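Print workshop to close etching room until August for acid bath replacement

The Hijazi print workshop will close its etching room from Friday while the acid baths and the extraction system above them are taken out and replaced. The room is due to reopen in August. Relief printing, lithography and the paper store will stay open on their normal schedule.

The work covers the three parts of the etching process that depend on ventilation: the bath bench, the aquatint cabinet and the ground-laying hotplate. All three currently draw through one duct, which was sized for the bench alone. When the cabinet was connected later, airflow at the bench dropped below the level set out in the workshop's own operating rules, and the baths have been used by one person at a time ever since.

Clenari, the contractor, will install separate ducts for the bench and the cabinet. The hotplate will move to the opposite wall under its own hood. The floor drain will be kept, but the trap below it will be replaced with one that can be opened from above for cleaning.

The new bench holds 5 vertical tanks in place of the flat trays. In a vertical tank the plate hangs on edge in the solution, and sediment drops clear of the bitten lines to the bottom of the tank. This removes the need to brush the plate during the bite, a step that can lift a soft ground and leave foul biting in the open areas. Each tank has a fitted lid and a drain valve. The widest tank takes a plate 100 centimeters long. Longer plates will have to be bitten in sections, or in a flat tray that will be kept in storage and set up by request.

Nitric acid will no longer be used in the room. Copper plates will be etched in ferric chloride, which is already the workshop's standard. Zinc plates will be etched in a copper sulfate and salt solution. The two solutions will have separate tanks, separate rinse sinks and separate sets of gloves and hangers, as traces of one metal in the other bath change the speed of the bite and make test strips unreliable.

Printmakers who work in zinc should expect different results. Nitric acid gives off bubbles that roughen the edge of a line, and many printmakers use that roughness on purpose. The sulfate solution bites straight down with little gas and leaves a crisper line and a grainy floor in open areas. Bite times for existing plates will not carry over. The workshop will post a table of test strips beside the bench, showing hard ground, soft ground and aquatint at set intervals, and asks users to cut a strip of their own from the same sheet before starting an edition plate.

Steel can also be etched in ferric chloride, but not in the copper tanks. One tank has been set aside for it. Steel plates must be degreased and have their backs covered before they enter the room.

The aquatint cabinet is being rebuilt on the existing frame. The hand crank and paddle that raised the rosin dust will be replaced by a sealed bellows worked from outside, and the loading door will have a gasket on all four sides. Plates will rest on a wire rack at mid height. Users will still need to wait for the coarse grains to fall before sliding the plate in, and the timing chart on the cabinet door will be redrawn after trials. An airbrush booth for acrylic aquatint was considered for the same space and left out of this phase because it would need a filter of a different type.

Presses are not part of the contract. The large etching press, a geared model dated 1907 on its side casting, stands in the next room and will be covered while the ducts are cut. Its bed and rollers will be oiled before covering, and the felts will be stored flat in the paper store. The smaller press will be moved into the relief area and can be booked for drypoint, collagraph and the printing of plates already etched. Blankets for that press are thinner than those on the large one, so heavily embossed plates may not print to full depth.

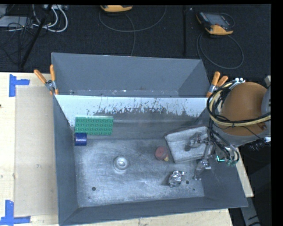
Spent solution from the old baths will be neutralized and removed by Zelolen under the workshop's existing waste agreement. Ferric chloride stays active for a long time and is usually discarded only when the bite slows, but the present stock will not be moved to the new tanks. Copper held in the old solution would make it impossible to set a clean starting time for the test strips. Users who keep their own bottles of solution on the shelf under the bench must collect them before the closure. Unlabeled bottles will go out with the waste.

Plates left in the drying rack should also be collected. Any that remain will be wrapped in newsprint and kept in the plan chest, in the drawer marked for unclaimed work. The workshop advises owners not to leave a ground on a stored plate, as hard ground becomes brittle and chips along the lines when the plate is next warmed.

Access to the building will be through the side door during duct cutting, which will take place in the mornings. Noise is expected in the lithography area at those times. Stone graining may be interrupted if dust sheets have to be hung between the two rooms, because any grit that falls on a stone during the final pass will scratch it. The graining sink will be open from 1 p.m. on those days.

Classes that need the etching room have been moved or changed. The intaglio course will run as a drypoint and collagraph course with the same number of sessions. People already enrolled can stay on it or transfer to the first course after reopening. The photopolymer class is not affected, as its plates are washed out in water and exposed in the light unit upstairs.

Prerar, the open-portfolio scheme based at the workshop, will still accept prints for its next box. The limit remains 6 impressions per artist, on paper no larger than the box lining. Etchings proofed before the closure may be editioned on the smaller press, provided that every impression in the set is pulled from the same press and with the same blankets. Sets that mix the two presses will be returned, since the difference in plate tone is visible when the sheets are laid side by side.

When the room reopens, all users will have to complete a short induction before booking the bench, including those who have held a key under the present rules. The session covers tank lids, hangers, the order of rinsing and what to do if a plate drops to the bottom of a tank. Two people will then be able to use the bench at once. Booking for the induction opens at the front desk when the ducts have passed their airflow test.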